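Pullow Parts Bin, Sloped-Back, Open Top
Item group: Bench storage / Metal bins
Page revised 6/29/20

Overview

The Pullow is an open-top rectangular metal bin for short bar stock, blocks, offcuts and similar small solid parts. It sits directly on a bench or table and needs no rack or bracket. The front wall is narrow so that parts on the floor can be seen and reached from the working side. The back wall is tall and stops parts that are tossed or poured in.

A sloped panel spans the rear of the interior. Parts dropped at the back slide down it to the floor, where they can be picked up without reaching under the rear rim. The panel is a separate item and can be ordered on its own.

Construction

Walls: metal, matte gray finish, angled inward toward the floor
Floor: bare metal, no coating
Rear panel: pale gray coated metal, removable
Top: open, no lid available
Load limit: 30 lb, evenly spread
Minimum order: 1 bin; replacement panels in packs of 7

Finish and wear

The wall finish is rated for indoor use. The floor is left bare on purpose. Early Pullow bins had a coated floor, and flakes from it ended up mixed with the parts. Fine scratches in the floor are normal and do not affect use.

The coating on the rear panel is a wear surface. With hard or square-edged parts it will chip and scratch, and the lower portion will go dark before the upper portion does. In our bench test at Ilholm the coating was first worn through after 4000 drops of steel bar from the height of the rim. Wood, plastic and other soft parts take much longer. A worn panel still works. Replace it if flaking coating is a problem for your parts, or if a bare edge starts to catch.

Loading

Short bars can be loaded loose and will come to rest in any direction. Mixed lots are acceptable if the parts can be told apart by color or marking. For count-and-pick work, keep the load to a single layer on the floor.

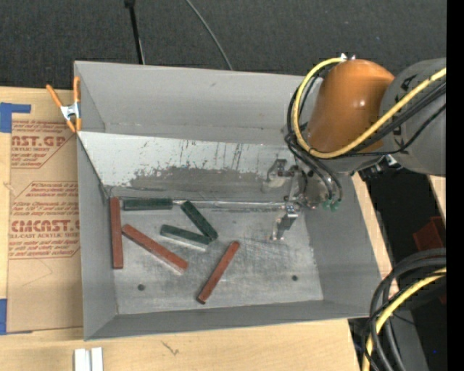
Cleaning

Empty the bin and lift out the rear panel. Brush out grit, then wipe the walls and floor with a damp cloth and mild soap. Dry the floor the same day. Do not use steel wool on the walls or solvent on the panel coating.

Compatibility

Panels from the older Kelska bin do not fit. The Rajput bench tray has the same footprint and can be used under the bin to protect a wooden top. Bins do not nest with the panel installed.

Ordering

Standard lots ship from stock. For orders over 100 bins, write to Shahzad Sethi in the sales office for lead time. Questions on finish or load limits go to Marit Skjelbred, product engineering. Include the lot code from the packing slip.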